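Donut Boxing and Counter Service: Progress Report to the Lévesque Fund
Prepared by Maëlle Arsenault, Flendmont Bakery Training Kitchen
April 6, 2023

Dear friends at the fund,

It has been a full couple of months since we last wrote, and I'm glad to say the small-box idea you kindly backed in February has settled into something we'd be sorry to give up. As you may remember, we used to send donuts out in big shared cartons, and the glazed ones suffered terribly on the way. Now each donut gets its own little kraft box with a printed paper liner, and the boxes go onto black serving trays with a handle cut into the rim. 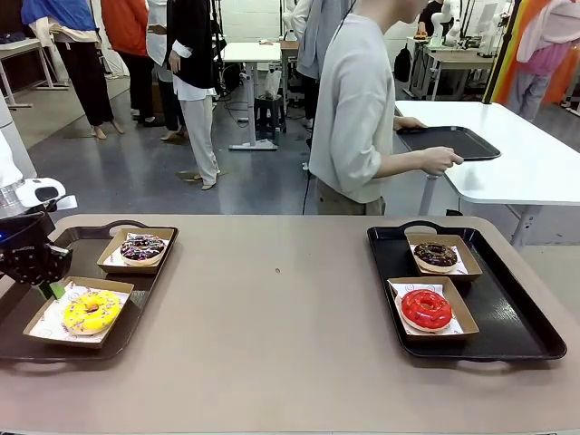 Bastien Hoarau wrote to me after reading the draft that the boxes are fine by him but the trays are what saved his mornings, and would I please say so, as he had been asking for proper trays long before anyone mentioned boxes. So, Bastien, it is said!

The order of work took some sorting out. We began by folding every box first and lining them all afterward, and the table filled up so fast there was no room left for the donuts (I have a vivid memory of balancing a stack on a flour tub). These days we line a few boxes, fill those, move them over to a tray, and start again.
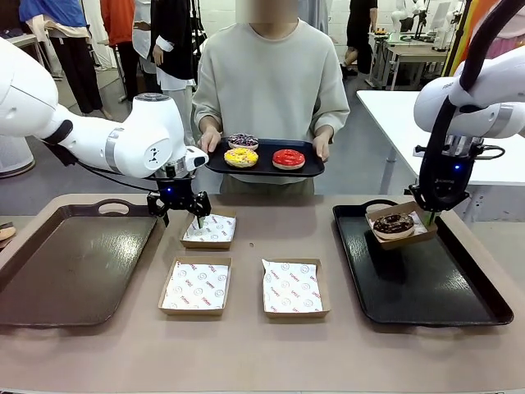 It's a gentler rhythm, and it suits the newer trainees, who can stop after any batch without leaving a muddle for the next person. We have packed 92 orders this way, with two sent back, both for the wrong glaze.

On supplies, the liners come from Olteo. They are white with red smiley faces and the words SMILE and YUMMY running across on a slant, and I'll admit I thought them a bit silly when Marek Hrubý picked them out. Customers like them very much, so I have been put in my place.
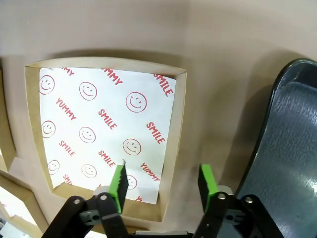
What comes next

We would like to offer mixed trays to the Skindon market stall, with chocolate, sprinkled and plain glazed donuts side by side, still one to a box. Darcy Sawatzky is working out the price list and hopes to have it with you in two weeks.

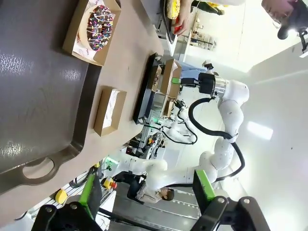
Will the mixed trays need more money from the fund this year?
We expect to manage within the present grant, as the boxes and liners already ordered should carry us through the market season.

With warm thanks from all of us in the kitchen,
Maëlle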